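Neighbor Help Board > House & Cleaning > Laundry and Fabrics

We use cookies to keep you signed in and to count visits. By staying on this page you agree to this.

Reading time: 4 minutes

Soda stain on a cotton bedspread, already been through the dryer once

Posted by Carmela Messina

I have a cotton bedspread that was my aunt's. It's a woven check, fairly heavy, and it covers a full bed with a good drop on both sides. My son had friends over and a cola got spilled near the foot end. I didn't see it until the next morning. I washed it on warm with regular powder and put it in the dryer without checking, which I know was the wrong order. Now there is a tan patch the size of a dinner plate with a darker line around the outside.

Since then I have tried dish soap and cold water, left on for an hour. The patch got a little lighter but the line stayed. I have not used bleach. There is no care tag left on it. The colors have never run in the wash as far as I know, but I have only washed it on cold or warm.

I would like to keep using it and not just fold it up in a closet. Can a soda stain still come out after the dryer, and if so what do I try first? I have white vinegar, baking soda and a tub of oxygen bleach powder that I use on towels. The closest dry cleaner is in Sistville and they wanted 58 dollars just to take it in, with no promise.

Vratislav Oravec

Yes, it can usually still be improved and often it comes out completely. Cola is mostly sugar and caramel color. The dryer heat browns the sugar, and the dark line is where the liquid stopped spreading and left the most behind.

Oxygen bleach is the right thing to use, but test it first. Mix a little in warm water, put a few drops on the inside of a hem, wait half an hour, and press it with a white cloth. If color comes off on the cloth, stop there.

If the test is fine, soak the whole bedspread and not only the patch. Spot treating is how you end up with a clean circle that shows more than the stain did. A bathtub works. Fill it with warm water, dissolve the powder fully before the fabric goes in, and use the amount on the tub for the volume of water you have. Push the bedspread under and turn it over every hour or so. I would leave it six hours for a set stain.

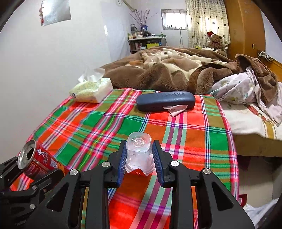
Rinsing is where most people give up too soon. A heavy cotton spread holds a lot of soapy water, and what stays in dries stiff and picks up dirt. Drain the tub, press the water out with your hands flat – don't wring it – then fill and drain again until the water runs clear. I make up my powder in a separate container first, and a clear plastic cup like the one held over the plaid there is handy for that, as you can look through the side for undissolved grains. Then run the bedspread through the washer on a normal cold cycle with an extra rinse.

Dry it on a line or over two chairs. Look at it in daylight once it is fully dry. If there is still a shadow, soak it again. Do not put it back in the dryer until you are satisfied.

I would skip the baking soda. The vinegar is fine on its own, one part to two parts water, dabbed on the dark line before the soak and rinsed out. Don't put vinegar and the oxygen powder in together.

Nii Tsikata

Club soda. Works on everything.

Vittoria Valentini

I did this with a checked blanket last October and can add a couple of things to what Vratislav wrote.

Check the weight before you start. Mine was so heavy wet that I could not lift it out of the tub alone and got water all over the bathroom floor. Let it drain in the empty tub for an hour before you move it. If your washer is a small one, use a front loader at a laundromat. The one on Lombardi has the big machines, and it cost me 11 dollars including the extra rinse.

The second thing is the dark line. On mine the middle went after one soak and the line needed two. Between soaks I worked a little liquid detergent into it with an old soft toothbrush, going with the weave. If you scrub across the threads the cotton goes fuzzy and you will see it afterward.

My reds faded very slightly after the second soak. It was the same all over so it doesn't bother me, but you should know that before you do it to something from your aunt.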